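各位住户：Trirkonura 公寓秋冬季用电事项自今日起由住户服务中心在本账号连续发布，内容涉及线路改造进度、停电安排、室内用电规定、公共区域管理及来信答复。纸质版张贴于各楼门厅，文字与本串一致。如有出入，以本账号最后发布的内容为准。

---

先说改造范围。本次更换的是竖井内的入户干线、各层分线箱以及户内配电箱的进线部分。户内墙体中的暗线不在本次范围之内，墙面开关和插座面板也不更换。住户自行加装的线路由住户负责，施工人员不予接续。

---

施工单位为 Sumex，现场负责班组统一着深蓝色工服，佩戴本中心签发的出入证，证件正面有持证人照片和楼号。入户前施工人员应主动出示证件。未出示的，住户可以不开门，并致电服务中心核实。

---

改造顺序由北向南。北楼的干线已于九月更换完毕，现进入户内配电箱阶段；中楼十月开工；南楼排在最后。Mahama 路一侧的沿街商铺由另一条干线供电，工期单列，商户请留意另行送达的通知单。

---

每户停电时间约25分钟，指的是更换本户进线的时间。竖井切换时整层还会短时停电，届时由楼层公告另行告知具体时段。两种停电一般不安排在同一个上午。

---

停电前请住户做好以下准备：
- 保存电脑中的文件并正常关机；
- 关闭空调、电热水器、洗衣机等大功率电器的开关；
- 冰箱可以不拔插头，停电期间尽量不开门；
- 鱼缸增氧设备请自备电池式替代装置。

---

家中有人使用制氧机、呼吸机或其他须持续供电的医疗设备的，请务必提前到服务中心登记。登记住户由施工班组先行接入临时电源，确认设备运行正常后再断开原线路。登记不收费，也不需要提交病历，只填写设备名称和联系电话。

---

登记地点为中楼207室，办理时间为上午九时至下午五时，中午不休息。行动不便的住户可以电话登记，也可以请同楼邻居代填，代填人签名即可。

---

停电时电梯由备用电源维持一部运行，另一部停在首层。运行的那一部不作搬运家具之用。装修材料、大件家具请避开停电时段进出。

---

楼道应急照明在断电后自动点亮。九月检查时，北楼东侧楼梯间有灯具未能点亮，现已更换电池。住户在夜间经过楼梯时如发现应急灯不亮，请记下楼层，告知服务中心或门岗。

---

恢复供电后，请先合上户内总开关，稍候片刻，再逐一合上各分路。若某一分路合上后立即跳开，请不要反复尝试，将该分路保持在断开位置，致电服务中心，由电工上门检查。

---

有住户询问新配电箱与旧箱有何不同。主要区别在于分路增多，厨房、卫生间、空调各自单独成路，照明与普通插座分开。任一分路跳闸，其他分路仍可照常使用。各分路名称标在箱门内侧，请不要撕去标签。

---

原有分路较少的户型，因墙内暗线所限，有可能仍是卧室与客厅共用一路插座。此类户型的住户请特别留意同时使用的电器数量，冬季尤其如此。

---

漏电保护开关上有一个试验按钮，通常标有字母 T 或“试验”字样。建议每月按动一次，按下后开关应立即跳开。跳开属于正常，重新合上即可。按下后没有反应的，说明保护功能可能已经失效，请报修。

---

按动试验按钮之前，请先关闭正在运行的电脑。此事在去年的通知里没有写明，有住户因此丢失了文件，本中心在此一并补正，并向有关住户致歉。

---

以下转入室内用电规定。现行规定沿用去年修订的文本，仅在电动车电池和取暖设备两处作了文字调整。全文可在服务中心索取，本串只摘录来信中问得较多的部分。

---

关于移动插座（俗称插排、接线板）：

选购时请看清额定电流和额定功率，二者印在插座背面或侧面。没有标注生产者名称、没有额定参数的产品不应使用。旧式“万能孔”插座请一律停用。

---

移动插座不得首尾相接。来信中有住户说，书桌离墙较远，一只插座的线不够长，只好再接一只。此种情形请改用线长合适的产品，或者把书桌移近墙面。确有困难的，可以申请加装明装插座，办法见后文。

---

空调、电热水器、电暖器、电磁炉、电烤箱应直接插入墙面固定插座，不经移动插座。厨房电饭煲与电热水壶可以使用移动插座，但两者不要在同一只插座上同时加热。

---

移动插座不要放在地毯下、床垫下、被褥里，也不要用窗帘遮盖。放在地面上的，应避开拖地时积水的位置。鱼缸、花盆、饮水机旁的插座应高于水面或盛水的容器。

---

判断一只插座是否应当更换，可以看这样几处：插孔周围有没有发黄或发黑；插头插入后是否松动；外壳有没有裂纹；电源线靠近插座的一端是否变硬、开裂；使用时手摸外壳是否明显发热。有任何一处，请停用。

---

电源线成卷放置时不宜带大负荷。卷线盘使用时应将线全部放出。书桌上供手机、台灯使用的小功率线缆可以适当收拢，但不要用铁丝捆扎，不要打死结，也不要用家具脚压住。

---

转换插头只宜临时使用。住户中有不少人带有境外购买的电器，使用前请核对铭牌上的电压。转换插头只改变插脚形状，不改变电压；标注仅适用较低电压的电器，须另配变压器，且变压器的容量应大于电器功率。

---

还有一类情况较为常见：三脚插头的电器通过转换插头接在两孔插座上，接地脚悬空。洗衣机、电冰箱、微波炉等金属外壳的电器不得如此使用。服务中心电工可以上门检测插座接地是否有效，检测免费。

---

充电器不用时请从插座上拔下。长期插在床头的充电器，灰尘积在插脚之间，潮湿天气容易出问题。擦拭之前先断电，用干布即可，不要使用湿巾。

---

笔记本电脑的电源适配器工作时会发热，请放在硬质平面上，不要放在沙发和床上，也不要把几只适配器叠放在一起。外出时间较长的，应一并断电。

---

关于取暖设备。

单人间内使用的桌面取暖器，功率不得超过500瓦。其他户型对取暖器功率没有单独限制，但应当直接使用墙面插座，并与床铺、窗帘、衣柜保持距离。不得在取暖器上烘烤衣物。

---

电热毯请平铺使用，不要折叠，不要与热水袋同用。存放一年以上的，取出后先检查表面有无折痕处发硬、线头外露，通电后在旁边看一会儿再铺上床。入睡前应调至低档或者关闭。

---

电热毯、电热水袋报废时请剪断电源线后再投放，以免他人捡拾后继续使用。南楼后侧设有废旧电器回收点，每日傍晚清运。

---

关于电动车及其电池。

电动车和可拆卸的电池均不得进入楼内，包括门厅、电梯、楼梯间和住户室内。充电请使用院内车棚。车棚现有充电位在晚间较为紧张，服务中心正与 Fonov 商谈在西侧围墙旁加设一排，商定后公布位置与收费办法。

---

车棚充电桩在充满后自动断电，继续停放不收费，但会占用充电位。请住户在充满后尽快移车。门岗不代为挪动车辆，也不保管钥匙。

---

有来信反映门岗曾允许快递员将电动车推入门厅避雨。经核实，情况属实。已向门岗重申规定，并在车棚北端留出一块有顶棚的临时停放区，供快递和外卖人员使用。

---

关于楼道与竖井。

竖井门应当保持关闭。改造期间，个别楼层的竖井门锁尚未装回，请住户不要打开，不要在竖井内存放鞋柜、纸箱、雨伞和婴儿车。施工结束后统一换锁，钥匙由服务中心保管。

---

楼道插座供保洁设备使用，已加装锁盖。住户请勿撬开取电。逢家中停电需要临时照明的，门岗可以借出手提灯，凭房号登记，次日归还。

---

中楼有住户在走廊自装感应灯，线从户门上方引出。此类装置请自行拆除，确需增设照明的位置可以向服务中心提出，由公共线路供电，费用计入公共支出。

---

关于装修。

改动户内线路须提前申报，提交线路示意图和电工的作业证件复印件。服务中心在隐蔽之前到场查看一次，竣工后再查看一次。未经查看即封闭墙面的，日后出现故障，服务中心无法提供原线路走向，检修时可能需要开墙。

---

加装明装插座的，不按装修申报，填写一张申请表即可。线槽沿踢脚线或门框敷设，由服务中心电工施工，材料费按实际领用计算，人工不另收费。受改造工期影响，目前申请须排队，预计在南楼完工之后安排。

---

关于出租。

房屋出租的，业主应将本规定交给承租人，并把户内配电箱的位置、总开关的操作方法当面讲清楚。夏季有过一次深夜报修，电工到场后发现仅是总开关断开，承租人入住多日，并不知道配电箱在鞋柜后面。

---

请各户清理配电箱前的遮挡物。用挂画遮盖是可以的，但挂画应能随手取下。不要在配电箱前摆放固定柜体，不要在箱内放置钥匙、电池或纸张。

---

关于外出。

离家数日以上的，可以断开除冰箱以外的各分路。此次改造后，多数户型的厨房单独成路，保留这一路即可。安装了智能门锁的住户请先确认门锁是否使用电池，以及机械钥匙在不在身边。

---

关于老年住户和独居住户。

服务中心电工每年秋季上门检查一次，内容包括插座接地、漏电保护、灶具旁的线路和床头的电热用品。检查前一天电话预约，两人同行。检查不推销任何产品，也不收取任何费用。遇有以检查为名推销插座、净水器或者保险的，请拒绝入户并告知门岗。

---

去年检查的问题集中在两处：一是冰箱背后的插座常年不动，积灰较多；二是旧式灯头松动。两类问题都可以当场处理。今年起，检查单一式两份，一份留给住户，子女不在身边的，可以拍照寄给子女。

---

关于应急处置，以下内容请全家知悉：

电器冒烟或者起火时，先断开总开关，再行扑救。未断电之前不要泼水。楼道灭火器为干粉型，可以用于电气火灾。火势不能控制的，立即离开，随手关上房门，走楼梯，到院内后再打电话。

---

发现有人触电，不要直接用手拉。先断开电源；来不及断开的，用干燥的木棍或者塑料物件将电线挑开。随即拨打急救电话，并通知门岗开启院门，引导救护车进入。

---

院内救护车通道位于中楼与南楼之间。十月起该处堆放有施工用电缆盘，已要求 Sumex 在每日收工前移至围墙内侧。如收工后仍有堆放，请住户向门岗反映，门岗有记录在案的义务。

---

以下答复近期来信中的几项具体问题。

问及改造费用是否分摊的：本次改造费用由专项资金支出，不向住户另行收取。施工人员在现场收取任何费用均属违规，请索取其证件号码并告知服务中心。

---

问及电表读数的：入户电表不更换，读数连续。换线当日由抄表员与住户共同确认一次读数，双方签字。住户不在家的，抄表员拍照存档，住户可随时到服务中心查看。

---

问及墙面修补的：配电箱周边因施工造成的破损，由 Sumex 以腻子和白色乳胶漆修补。原墙面为壁纸、瓷砖或者彩色涂料的，请住户在开工前说明，并尽可能提供剩余材料。没有剩余材料的，颜色难以完全一致，敬请谅解。

---

问及施工噪声的：钻孔作业限于上午九时以后、中午之前。北楼住户反映曾有下午钻孔的情形，系竖井支架返工所致，事前没有通知，是本中心的疏漏。此后凡返工一律重新张贴公告。

---

问及能否指定换线时间的：每户可以提出一次改期，改期申请应在公告时段的前一天提出。改期户集中安排在本楼施工的最后一天，不再另行调整，请予配合。

---

问及宠物的：施工人员入户期间，请将猫、狗留在另一房间并关好房门。北楼有一只猫在施工时跑入竖井，后由住户唤出，未受伤。各层竖井口此后已加设挡板。

---

问及网络的：光纤箱与配电箱相邻的户型，换线时路由器会一并断电，恢复供电后一般可以自行连接。长时间未恢复的，请先重启路由器，再联系网络运营商。施工人员不负责网络设备。

---

最后一项是桌面用电的整理。插座、转换插头和线缆集中在一张桌面上使用时，请先弄清每一根线通向哪里，不再使用的先行拔除；线缆应与水杯、热源分开；插座旁留出可以伸手拔插头的空间。整理时一律先断电。

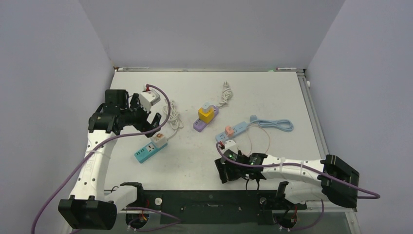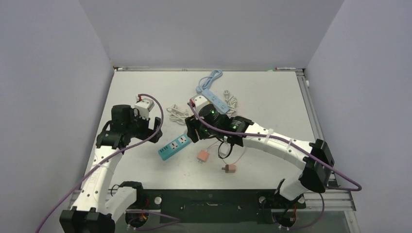 Flor Londoño：南楼的老户型，书房只有一个墙面插座，还在门后面。我已经按规定不再把插排接在一起，但线只能从门缝底下过，每次关门都压着。申请明装插座要等南楼完工，中间这段时间怎么办？另外，登记医疗设备的，改期是不是也只能改一次？

---

答复 Flor Londoño 住户：电源线从门缝下通过且受门扇挤压的，不宜继续使用。请携房号到中楼207室登记，电工将先行上门查看，可以沿门框临时敷设线槽，待加装明装插座时一并拆除。线槽材料由服务中心提供，不收费。

---

已登记医疗设备的住户，改期次数不受一次的限制，也不必等到本楼施工的最后一天。此点原通知表述不够清楚，门厅张贴的纸质版将于今日傍晚更换。

---

与上述住户情形相同、插座位于门后或者柜后的，均可比照办理。南楼此类户型较多，请在开工公告张贴之前提出，以便电工按楼层顺序上门。

---

中楼的楼层停电时段将另行发布，仍用本账号，不与本串合并。来信请注明楼号与房号，来电请在上午九时至下午五时之间。夜间紧急断电报修由门岗转接值班电工。

Trirkonura 公寓住户服务中心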